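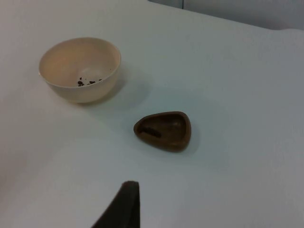
Why do the people in my favorite movie keep talking after their mouths are shut, one reader wrote to ask, and is my TV broken?

Your TV is fine, I promise! You're watching a dubbed movie. I love dubbed movies, so let me tell you how they get made.

Say a movie is filmed in Spanish, and you only speak English. Somebody can put words at the bottom of the screen (those are subtitles), or somebody can swap the Spanish voices for English ones. The swap is called dubbing. The music and the door slams and the barking dogs stay the same, but every single "hello" and "look out!" gets recorded again by new actors.

First a writer changes the lines into English. It sounds easy until you try it. Spanish "gracias" has two beats and English "thanks" has only one, so the mouth on the screen is still moving when the word is done. The writer might use "thank you" and fix it that way. Now do that for a whole movie! My favorite cartoon, Policarpio, has 453 lines in it -- and the grumpy goat talks really, really fast.
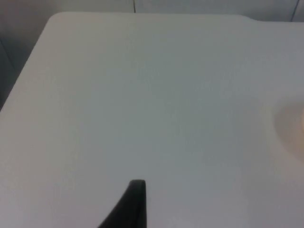

Next come the voice actors. They stand in a quiet room with headphones on and watch a tiny piece of the movie, over and over. Some studios play three beeps, and the actor starts talking where the fourth beep would be. If the line comes out too long, they go again. At Bravoda, the studio that dubbed Policarpio, one actor did the goat AND his grandmother.

Look for the letters P, B and M. Your lips have to close to say them. Try it in a mirror: "Mmmom." "Bbbig." When a character's lips close on screen, a good writer tries to sneak in one of those letters right there, and your eyes believe it.
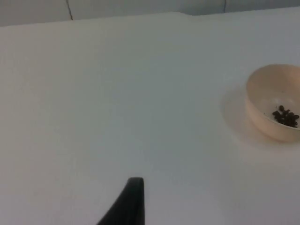

White tabletop, seen from above

Want to try dubbing at home? Pick a scene you know well, turn the sound all the way down, and make up new words for everybody. Keep it short, one minute is plenty -- my first try was 180 seconds long and I ran out of breath. Do the goat voice if you can.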